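Povano Steamer Stacks: README

Version 4, March 4, 2023
Maintained by Natália Hrnčiar. Label review by Vandana Jaiswal.

Summary

Povano Steamer Stacks is a set of 846 images of bamboo steamers on kitchen worktops, with labels for each stack, lid and tier. The subject is the state of the stack: how high it is, whether it has its lid, and what stands next to it. Food is not labelled.

The images are grouped into 49 sessions. A session is one kitchen, one arrangement of the worktop and one set of steamers. If a rack is moved or a stack is taken apart, the session number stays the same. If the steamers are changed for others, a new session begins.

Kitchens

Darix: long worktop, trays kept on racks.
Sun: short worktop next to a sink, steamers mostly in use singly.
Sarer: storage shelves at two heights, very few stacks above three tiers.

Sarer was added in December. Versions before that one have two kitchens only, and scores from them should not be compared with scores from this version.

Contents

images/ one folder per session
labels/ one CSV file per session, same name as the folder
splits/ train, validation and test lists
notes/ free text on single sessions, where there was something to note

Not every session has a note. Spelling in the notes has been left as written.

Label columns

stack_id
Number of the stack within the image, from left to right. It does not carry over from one image to the next.

lid
yes, no or hidden. A lid that is lying upside down on the worktop is given its own row in the loose parts table and does not count towards any stack.

tiers
Number of tiers below the lid. The lid is never counted as a tier, including where its rim is as deep as a basket. This was handled differently in version 2, so old label files will be one too high for some stacks.

tiers_complete
yes if the bottom tier can be seen, otherwise no. Where the value is no, the number in tiers is a minimum.

contact
The stack_id of any other stack whose rim touches this one. Near contact is entered as near. Lids and rims are round, so two stacks can touch at the lid and stand apart lower down – the column refers to the closest point.

surface
worktop, shelf, hob, tray or other.

fastening
What can be seen of the place where the bamboo strip overlaps: clip, pin, stitching, several or none seen. "None seen" does not mean that the part has none. Metal type is not recorded.

weave
Pattern of the lid, entered only where it is clear. Basket and herringbone proved hard to keep apart on lids seen at a low angle, and the two reviewers disagreed on this column more than on any other. Use it with care, or merge the two values.

Splits

Splits are made by session, so no arrangement appears in both train and test. The test list holds sessions from all three kitchens. Please do not re-split by image. Images within one session are very much alike, and results will come out too high.

Known problems

Low stacks at the near edge of the worktop are over-represented among rows with tiers_complete = no.

Tier seams are faint on pale bamboo under strong light. In the Sun sessions the seams of the lower tiers were often read wrongly at first review. These rows were corrected for version 4, but some errors are likely to remain.

Diameter is not labelled. Perspective makes a tall stack look narrower towards the base, and attempts to estimate size from the images were dropped.

Sessions 6 and 11 share one set of steamers. They are kept in the same split.

Corrections

Send the session number, image number, stack_id and the proposed value. Changes are collected and released together with the next version – label files are not edited in between.

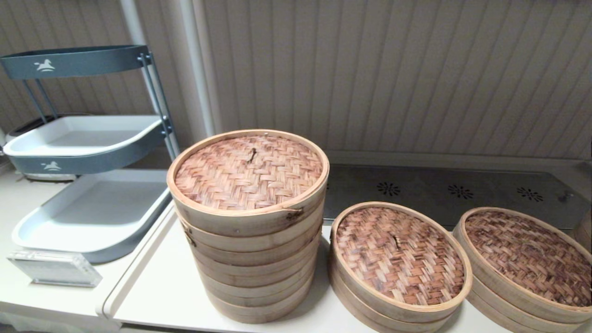 Tier counts are entered from the lid downwards, one band at a time, with each darker seam taken as the end of a tier. A row is only marked complete when the count reaches the surface. The tall stack beside the tray rack gets lid = yes, tiers = 6 and tiers_complete = yes. The two lower stacks to its right are entered with tiers_complete = no, and with each other's number under contact as near. For the tall stack, fastening is several: there is a brass-coloured clip on the right of the top band and a second, dark fastening on the left. The knob on the lid has no column of its own. Racks and trays are listed in the loose parts table by kind, without a count.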